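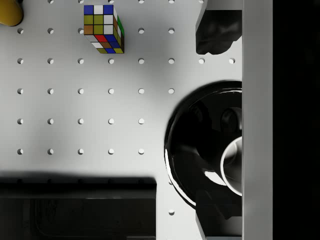

Simulated wrist view over the pegboard: cube, tray, and a mug sitting in the glossy bowl.

Setting up a fair tabletop test in simulation

I love this part of the job. A good test setup in simulation costs you an afternoon and then pays you back every time you change a policy, so let's do it properly. These are the house rules we use at Liltham for the Drunala tabletop tasks, and they carry over nicely to most pick-and-place work.

Step 1. Fix the table first
Load the pegboard before anything else and lock it. The hole grid is your ruler! Write every start position as a hole row and column, then add the offset. If someone at another site opens your file, they can check it by eye in seconds.

Step 2. Choose objects that disagree with each other
A scrambled Rubik's cube gives you sharp edges and lots of colour. A shiny black bowl gives you highlights and reflections, and a white mug inside it is a lovely hard case for depth. Keep a matte item in the mix too, such as the dark tray. Please don't swap objects halfway through a set of runs, even if the new one looks nearly the same.

Step 3. Write down the seed
Every run gets its own seed, saved with the result. Our last full set was 1,190 runs, and we could replay any one of them. Name the files with the seed first, then the task (Gistano naming, if your team already uses it).

Step 4. Agree what counts as a pass
Do this before you run anything. Ours for the mug task reads: mug lifted clear of the bowl rim, held for the full count, no contact with the tray. Touching the bowl is allowed. Write it in one sentence and put it at the top of the results sheet.

Step 5. Keep the failures
Out of those 1,190 runs we had 749 passes, and the rest taught us far more. Tag each failure with a single cause. "Finger hit rim" is a good tag, "bad grasp" is too vague to be any use.

Step 6. Check the view from the wrist
Step through the approach and look at what the camera gets at each stage. Fingers hide a lot once they are close to a bowl, so note when the target is partly covered and report those runs on their own line.

The Phan template has columns for all of this. Seed 101 is the one to try first.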